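5th November

Pacheco wagon, second day. Picked up where we left off with the rough idle and the damp carpet on the passenger side. Odometer reads 2415 more than at the April service, so the oil is not due yet but I changed it anyway while the sump guard was off. Old oil was black, no glitter, no milk.

Compression was done yesterday and is fine on all cylinders, so I stopped thinking about the head gasket and went after vacuum leaks. Sprayed around the intake with the engine at idle. No change at the manifold. Big change at the brake booster hose, right where it goes onto the check valve. The hose is hard and has a split on the underside you can't see without a mirror. Cut it back past the split and it still would not seal, so a new length is on order from Curnico. Taped and clamped for now so the car can be moved around the yard. Do not take it on the road like that.

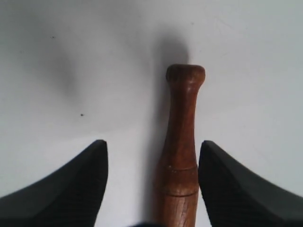

Turned wood with a knob on top, grain running lengthwise.

With the leak taped the idle came down from hunting between 1000 and 2000 to sitting fairly steady. Still a small stumble every few seconds. Pulled the throttle body and cleaned it. The idle passage was nearly shut with carbon. Used half a can of cleaner and an old toothbrush. Gasket was reusable, just. Put a new one on the Curnico order.

Plugs: 3 of the four look normal, light tan. Number two is sooty. Swapped the lead from two to four to see if the soot follows it. Need some miles before that tells us anything. Leads are Bravasow ones and don't look old, but there is a shiny spot on number two where it rubs against the bracket. I turned the bracket around and added a clip.

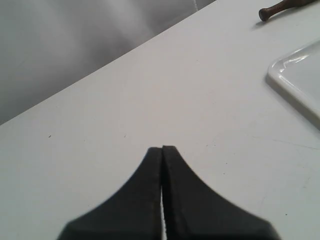

Can the idle be set before the new booster hose arrives?
Leave it until the hose is on. Any air getting past the tape will throw the setting off and it will only have to be done over.

Damp carpet next. Took up the passenger side and the underlay is soaked at the front, nearly dry under the seat. The water has no sweet smell and isn't slippery, and the coolant level hasn't moved, so the heater core is off the list. Ran the garden hose on the windshield for ten minutes and got nothing. Ran it on the cowl and had a drip by the fuse panel inside a minute. The cowl drain on that side was packed with leaves and what used to be leaves. Cleared it with a length of trimmer line, then flushed it. Second hose test was dry inside.

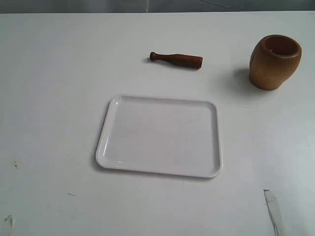

White plastic tray, nothing in it.

Carpet is propped up on two blocks with the fan under it. Leave the fan on low. The underlay may have to be replaced if it smells by the time it dries. Fuse panel connectors had some green on two pins. Cleaned and greased, all circuits work, including the rear wiper that was reported dead. Didn't look any further into the wiper.

Front brakes checked while the wheels were off. Pads have plenty left. Left caliper slide pin was stiff, cleaned up and regreased with the Wudard stuff, which is nearly gone. Rotors have a lip but measure above minimum.

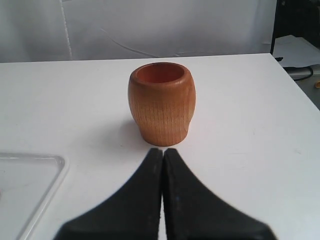 Right side pins were free. Rear brakes not opened yet, the drum on the left is stuck on and I didn't want to start that late in the day. Try the two threaded holes with bolts before anyone gets the big hammer out.

Still to do:
Fit booster hose and throttle body gasket when they come
Set idle, then drive it and read the plugs again
Rear drums
Check the cowl drain on the driver's side
Order more slide pin grease
Put the carpet back

Torque wrench is reading low against the other one by a fair bit. Used the other one for the wheels. Put a tag on the bad one, please don't take the tag off.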